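Robot Arm Stopped at Cotura Workshop After Gripper Fails to Release
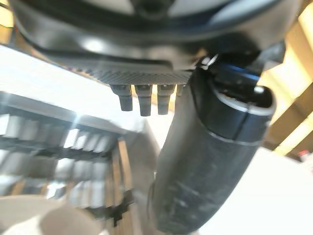
The company Cotura has stopped one of its robot arms after the gripper did not open when it was told to, and the arm continued its movement with a part still held between the fingers. No person was hurt, the company said in a statement in May 2018.

The fault happened during a normal morning shift, when the arm was moving small plastic housings from a tray to a test table. According to the statement, the controller sent the open command and received the answer that the gripper was open. The fingers had stayed closed. The arm then returned for the next housing and pressed the one it was holding against the edge of the tray, which broke.

Yvette Paquette, the shift leader, pushed the emergency stop. The arm came to a stop in the correct way, but the broken tray had already thrown small pieces on the floor outside the marked area. Work at the station was interrupted for 40 minutes while the floor was cleaned, and the station was later closed for inspection.

"The stop button did its job. What worries me is the signal," said Imre Bárány, who is responsible for maintenance at the site. "The machine believed that its hand was open. If it believes this one time, it can believe it again."

The first inspection pointed to the sensor cable of the gripper, where the insulation was damaged near the connector. Mr. Bárány said that the cable was last checked in April and that no damage was written in the record at that time. The gripper had made some 753 cycles on the day of the fault.

Cotura has asked the supplier of the gripper, Ciltero, to examine the cable and the control software. Jade Després, a service engineer for Ciltero, said it is too early to give one cause. She confirmed that the company will look at whether the software should compare the sensor signal with the current of the motor before the arm is allowed to move again.

Until the examination is finished, the housings are being moved by hand. The other 12 arms in the workshop are still in operation, at reduced speed, and their cables will be checked at the start of every shift.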